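Lake and Woods Search Team: Frequently Asked Questions

Thanks for stopping by! We get a lot of messages from people who have seen our folks out in waders or walking a slow line through the trees near Dreltlow and want to know what's going on, or how they can join in. Dirk Fröhlich, our training lead, sat down with the most common ones and we typed up his answers. He talks fast and he loves this stuff, so bear with us.

What does the team do?
We search for missing people on foot and along the water's edge, at the request of the police. Most callouts are for someone who wandered off from home or didn't come back from a hike. A few are older cases where detectives want a piece of ground looked at again, and those can run for days.

Are you part of the police?
No, we're a separate group of unpaid members. The police decide where and when we search, and a police search adviser is in charge for the whole job. We work under that person from the minute we sign in.

How soon do you get there?
From the time the text goes out, the first members are usually at the meeting point in about 2 hours. It's often quicker in summer, when half of us seem to be camping nearby anyway!

I want to help. Can I just turn up at a search?
Please don't, even though we love that you want to. Fresh footprints and scent trails can throw off the dogs, and anyone who isn't signed in could end up being searched for too. If the police want help from the public they'll say so, and they'll give a meeting point.

How do I become a member?
Come to an open evening! We hold them at the Somogyi hall at 7pm, and there's always one in August before the new training season starts. You'll meet the dogs, try on a dry suit if you dare, and get the application form. You need to be 18 or over and able to walk over rough ground for a few hours. There's a background check, and it can take a while to come back.

What's the training like?
It's the best part, says Dirk, and most of us agree. You learn map reading, radio work, first aid, how to hold a line through thick brush, and how to mark something you've found without touching it. Then we go and practice all of it up at Derkutby, in whatever weather shows up. Water's edge training comes later, once you've got the basics down.

How much ground can you cover in a day?
It depends so much on the ground. A line of searchers on open grass moves at a decent walking pace. In brambles, a strip 100 yards long can take all morning. For evidence searches we may be on hands and knees, and that is slow going, but it's wonderful to see a team do it well.

What are the sonar boats looking for?
Shapes on the lake bed that don't match what's around them. Our unit, which we call Ornico (long story, ask Dirk), sends sound down through the water and builds up a picture on a screen. Logs, tires and shopping carts all show up, so divers go in to check anything that looks worth a closer look.

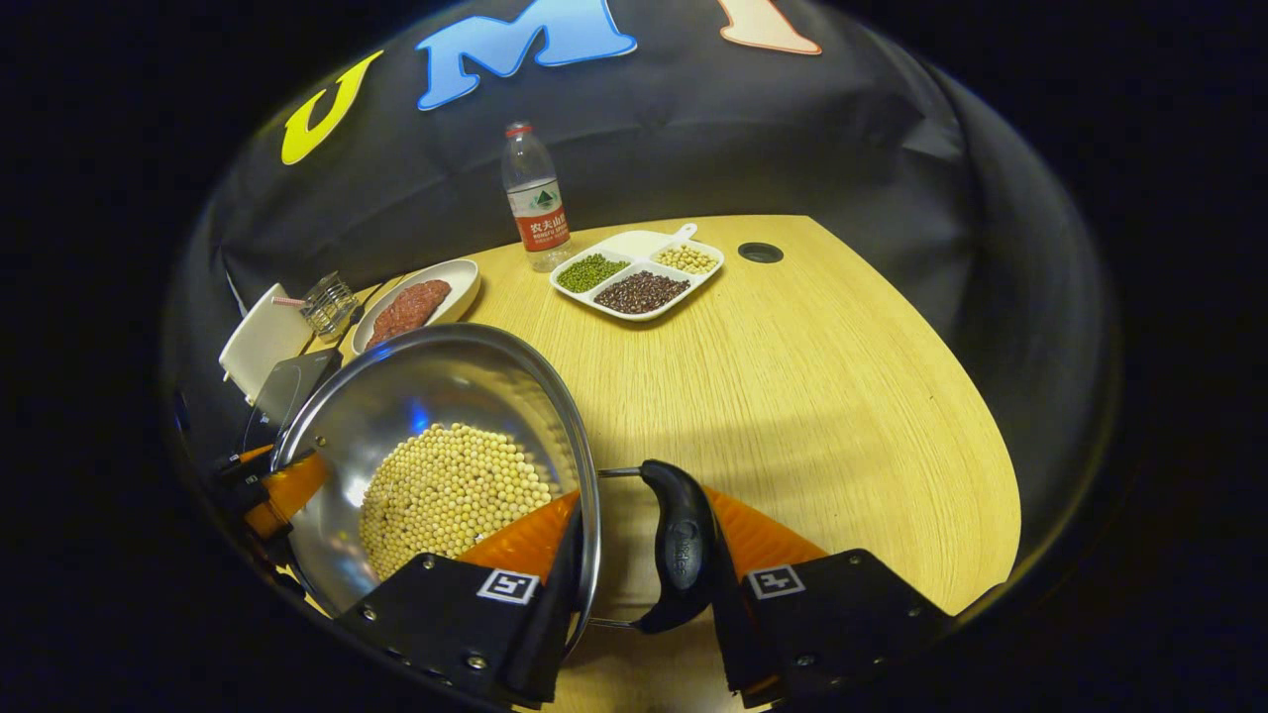 Can I stay and watch a search from behind the tape?
Standing outside the tape is fine as long as you aren't blocking a path or a gate. Please keep dogs on a leash and don't fly a drone. Families are sometimes close by, so we'd also ask you not to film.

I found something in the woods. What should I do?
Leave it where it is, note the spot as well as you can, and call the police. A pin dropped on your phone's map is super useful. If you can stay close by without walking all over the area, even better.

Why won't you tell me what you found?
That's for the police to share. Our members don't talk about live searches, and that includes at home and online.

Do you take donations?
We do, and thank you! Radios, fuel and dog food all come out of the same pot. There's a donation box at the Somogyi hall, and any member can give you a receipt on open evenings.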